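The Dumpling Table
Posted 9 Sep 2022 by Thitima Khamphan
Gallery 14 of the Getel Kitchen Club pages

I have been promising a dumpling gallery since spring, and a few of you have been very patient with me, so thank you for that. We finally got to it with the small ones, the kind you can eat in one bite if you are brave and in two if you have any manners. I learned to fold them from a cousin's mother-in-law, who made them so fast that I spent the first afternoon only watching her thumbs. Mine are still slower and quite a bit lumpier, but they hold together, and that is what I ask of a dumpling.

The filling is the one I always come back to: ground pork, cabbage salted and squeezed until your wrists complain, ginger, scallion, a spoon of sesame oil and a little white pepper. I weighed it for once, because Norbert Halász keeps asking me for real numbers. It came to 865 grams of filling, and the flour for the wrappers was 341 grams, and no, those two do not match up. I always have filling left over and I fry it the next morning with an egg. If you would like them to come out even, make more dough than I do.

A word about the steamer. I love a bamboo steamer and I am not going to pretend otherwise. A metal one works perfectly well, and I used one for years in my old apartment on Tandomura Street, but the drips from the lid used to make me so cross! A woven lid lets the steam find its way out, and the tops of the dumplings don't get those sad wet patches. The baskets are also nice enough to carry straight to the table, which saves washing a serving dish, and I am always in favor of that.

Most of my table pictures have the checked cloth in them. I have plain ones in the drawer that would probably be more sensible, but green makes me cheerful, and a cloth with squares on it is a great help when you are trying to set places straight and have no eye for it, like me.
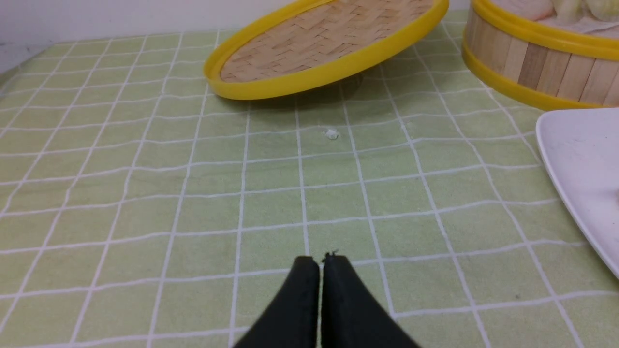
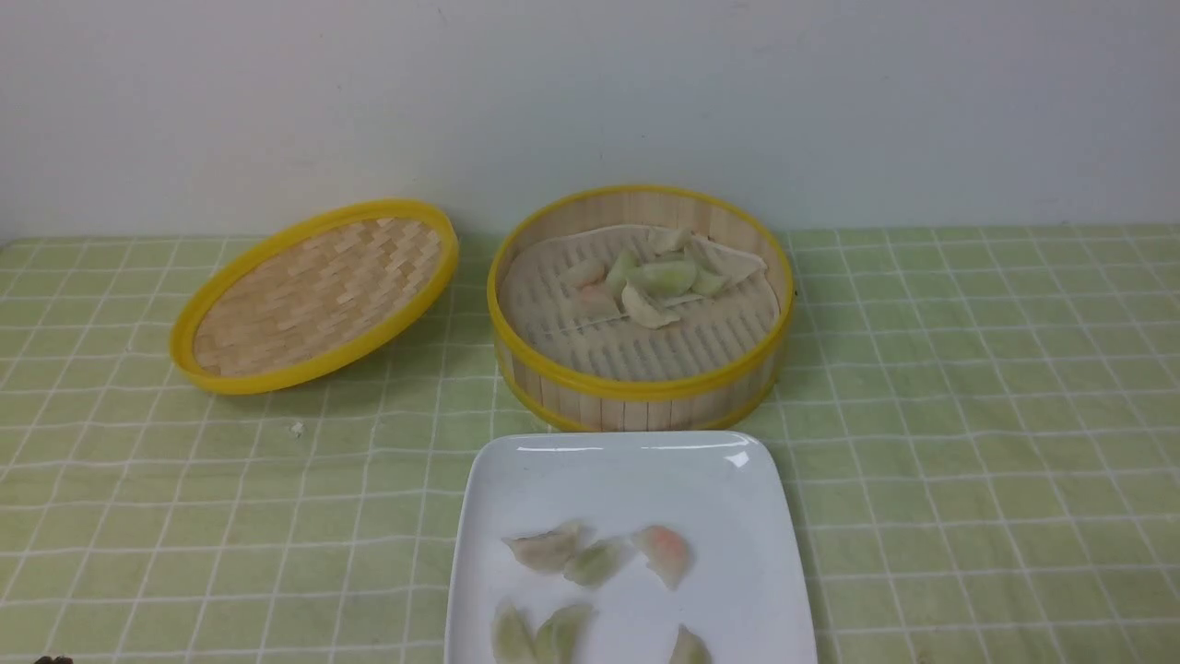
The bamboo lid with its yellow rim, on the green checked cloth both times. In the second picture the steamer basket is open beside it, and the dumplings are shared between the basket and a square white plate.

I do like to split them up that way. A crowded basket is the commonest trouble people write to me about, and I understand it completely, because you look at all those dumplings and think surely one more will fit. They swell as they cook, and then they hold hands, and then you pull one up and it leaves its coat behind on its neighbor. Leave a finger's width between them if you can, and put the rest on a plate to wait their turn. Cover them with a damp cloth if your kitchen is dry.

For lining the basket I use cabbage leaves, mostly because I have just bought a cabbage. Parchment with holes poked in it is fine too. As for looking after the bamboo, please no soap – hot water and a soft brush, and then let it dry standing on its side for a full day before it goes in the cupboard. I once put one away damp and I will spare you the rest.

Comments

Riaan Steyn wrote to say that he disagrees with me on the cabbage leaves, which he finds make the bottoms too soft. He brushes the slats with a little oil and lines them with nothing at all, and he has had the same steamer since he lived over the Shabalala bakery. He does admit that he loses a dumpling now and then when the oil runs thin. He also asked whether the dough wants hot water or cold, and he would like to know if anyone has frozen them raw and steamed them later without thawing, as he is feeding a full house in October and would rather fold the week before than on the day.

Hot water for steaming, Riaan, and cold if you mean to boil them. I freeze mine raw on a floured tray, not touching, and tip them into a bag once they are hard. They go into the steamer straight from the freezer and want a few minutes more. I will try your oil and report back.

Next gallery: Teófilo Inga's corn cakes, if he will let me in the kitchen.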